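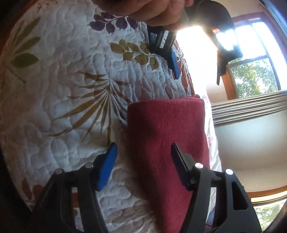
Grullham House Linen & Laundry Team
Tips page, updated September

Towels first, because that's what most of the questions were.

Fold on the bed. Not on your knee, not against your chest, not on top of the tumble dryer with the door open. A made bed with the quilt pulled flat is the biggest clean surface you'll get in any of the bedrooms and it's the right height for most backs. Quilted bedspreads are good for it, bit of texture so the towel doesn't slide about while you're getting the corners straight.

Fleece towels (the red ones)
Don't fold like the cotton ones. Cotton holds a crease, fleece springs back. Long edges together, smooth it down with the flat of your hand, then fold again and press along the middle. Leave it a few seconds. If it opens up on its own you've got air in it, press again.
Stand it up on end when you're done. A tall fold that stays standing is folded well enough for the shelf. One that flops goes in the basket for Thursday.
Pick up by the sides, low down, with a light squeeze. Grab the top and the whole thing unrolls and you start again.

Washing fleece
Cool wash, 11 on the dial of the old machine. No softener. Really, none, it coats the pile and then they don't dry anybody.
Reds on their own for the first few goes. Krishnamoorthy Ramasamy put a new red in with the pillowcases in his first week and we still have the pillowcases, they're the pink ones in the dog cupboard.
Shake each one out hard before it goes on the line. Hang by the short edge. Pegs at the corners only or you get pinch marks halfway along.
Low heat if you must tumble. Fleece goes bobbly and hard on high and there's no getting it back.
Fluff: empty the filter every load with reds in. Every load!! Not when it looks full.

Quilted bedspreads
The patterned ones with leaves on a white ground. Lovely but they show everything, so:
Nothing damp on them. If a towel is even slighty cool to the touch it isn't dry, hang it back up.
New dark or bright towels not to be folded on the white at all until they've had three washes. Put a sheet down.
Lint from fleece gets into the stitching, all those little pebbly bits. Lint roller drags it about. A damp rubber glove works better, stroke one way only, top to bottom, lift the fluff off at the end. Dry brush for the last of it.
Marks on the white part: cold water, a drop of washing-up liquid, dab from the outside in. Don't rub. Rubbing breaks the quilting thread and then you get a flat patch where the padding's moved.
Marks on the printed leaves: same but test a corner. The darker purples worry me more than the greens, so go gently.
Full wash needs the big machine. It won't go round in the small one, it'll go in, but it won't go round. Spin at 400, no faster. Then two tennis balls in the dryer and stop it halfway to pull the quilt back into shape.
Dry flat if the weather's any good. Over two lines, like a hammock.

Shelf order
Folded edge to the front, loose edges at the back. Looks tidier and you can pull one out without bringing the rest down.
Fleece upright, side by side like books. Cotton stacked flat. If you stack fleece flat the pile leans and sooner or later it's on the floor.
Don't cram. You should be able to get a hand down between the last towel and the end of the shelf.
Red on the left, everything else to the right of it. Used to be by size but people kept putting them back wrong so now it's colour.

Things people asked
Ironing fleece, no. It melts, or goes shiny, and smells.
Vinegar in the rinse: yes for towels that have gone stiff or a bit whiffy. Half a cup in the drawer, white vinegar, not the chip shop sort. Not on the same wash as bleach, ever.
Lavender bags are fine on the shelf. Not the oil, it leaves spots.
Can you fold on the floor if the bed's in use? On a clean sheet, ok. Kneel on something.
The Cluluto powder is finished and we're on the Gutton liquid for now. It's stronger so use less than the cap says, up to the first line is plenty for towels. If they come out feeling slippery you've used too much, put them through again with nothing in the drawer.

Still to sort
The airing cupboard in the back corridor sticks. Lift and pull.
We're short of pegs again.
Barbara Bednarek has the spare lint brushes and the key for the linen room, extension 458. Try before 4, she does the beds upstairs after that and won't hear it.
Next page will be fitted sheets, when I've worked out how to write it down. If you've got a method that works leave me a note on the hook by the big machine.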